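Lallonness puts two grippers and three head cameras through a month of bedroom chores

Hatine wins on paper scraps, Kumsa wins on bedding, and we've changed our minds about cameras
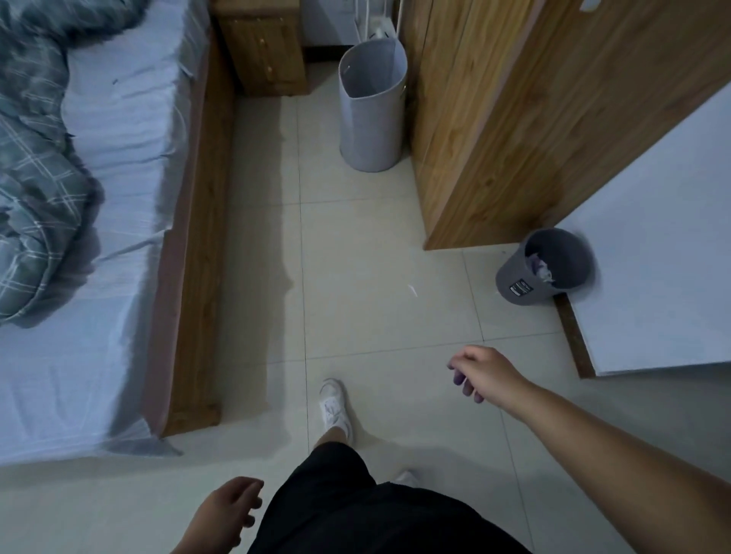

Bedroom walk-through between the bed and the wardrobe, head view. Photo: Lallonness

April has been a busy month for us at Lallonness, and we're finally ready to share the results of our first home chores comparison. We make the control software that sits between a robot arm and whatever you bolt onto the end of it, and the question we get asked most is which gripper to buy. Up to now I've had to mumble something about it depending on the job. Well, it still does – but at least now I have numbers!

We ran 2,764 pick attempts in ordinary furnished bedrooms, all on the same arm and the same controller. The two grippers were the Hatine, a slim two-finger model, and the Kumsa, which has three softer fingers and a wider palm. The jobs were the sort of thing anyone does before work: pull up a comforter, drop clothes in a hamper, pick a bit of paper off the floor and get it into the wastebasket.

Across both grippers we logged 1,771 clean picks, meaning the item came up on the first try and ended up where it was supposed to go. The Hatine was well ahead on small flat things. Paper on tile is a nasty job for a robot, and its thin fingertips could get under an edge that the Kumsa just pushed along the floor (for quite a distance, in one case). Bedding went the other way. The Kumsa could grab a big fold of comforter and keep hold of it, while the Hatine tended to pinch a corner and lose it halfway across the mattress.

Cameras were the part I was most looking forward to, and the part where I was most wrong. I'd have put money on the widest lens. We recorded 183 walk-throughs with cameras worn at head height, swapping between three models, and the wide one did catch more of the room. It also bent the straight lines of bed rails and wardrobe doors enough to throw off our distance estimates. The mid-width camera gave us the best picks with both grippers, so that's the one we'll be supporting first.

A quick word on lighting, as a few early readers asked. We left the rooms as they were. Glossy floor tiles gave all three cameras some trouble when the light came in low, and we've kept those runs in the totals.

The full results are in the new version of Lollow, our free comparison tool, along with 600 short clips you can sort by gripper, camera and type of chore. You can load your own runs too and see how they line up with ours. If your favourite gripper isn't in there, please write and tell us. We've got room on the bench for two more this winter and I'd love to hear suggestions, especially for anything that can cope with socks.

Lollow runs in a web browser and doesn't need a Lallonness controller. Existing customers will find the mid-width camera settings in their next regular update.

About Lallonness
Lallonness makes control software for small robot arms used in homes, workshops and teaching labs. Media questions and requests for clips can go through the contact form on our website.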